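Ce site utilise des cookies pour mesurer son audience. Accepter – Refuser – Personnaliser

Le Vasiliu, formule à l'essai

J'ai signé pour la formule à l'essai un soir de septembre, en chaussettes, avec un verre de trop. Jorkberg promettait 40 jours de tranquillité et un kit à monter « sans outil ». Sans outil, je veux bien, mais il m'a quand même fallu la clé plate de mon père et une bonne partie de la nuit !

Le kit s'appelle Vasiliu. Deux bras, deux pinces, une notice de 1657 lignes (elles sont numérotées, j'ai regardé la dernière) et une voix de standardiste qui vous demande chaque matin ce que vous voulez garder. Pas ranger, hein. Garder. La première fois j'ai cru à une erreur de traduction, la maison mère est à Flestetstead et ils écrivent le français comme on épelle un mot au téléphone.

Moi j'avais la vaisselle de ma tante à trier. Je l'avais rapportée de Grukanside dans des cartons de bananes, et depuis je la contournais pour aller au frigo. Alors j'ai recouvert la table d'une nappe à fleurs, j'ai posé dessus un peu n'importe quoi et j'ai dit : vas-y, débrouille-toi.

Les premiers jours, il a surtout hésité. Il s'approchait d'une tasse, s'arrêtait, repartait vers autre chose – exactement ma tante devant la vitrine du pâtissier. J'ai appelé le service client. On m'a répondu que l'hésitation était comprise dans le prix, plus de 1000 euros tout de même, et qu'il fallait lui parler. De quoi ? Des objets, monsieur.

Donc je lui ai parlé. Je lui ai raconté les dimanches, les verres qu'on ne sortait que pour le curé, le bol ébréché qu'elle me réservait parce que j'étais le plus petit. Je me sentais idiot et puis de moins en moins. Au bout d'une semaine je mangeais debout, à côté, pour ne pas le déranger.

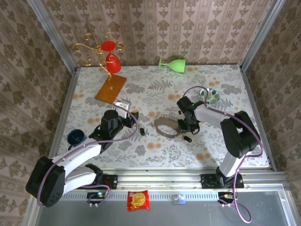

Vasiliu demanda s'il fallait aussi garder les cartons, ou seulement ce que j'en avais dit.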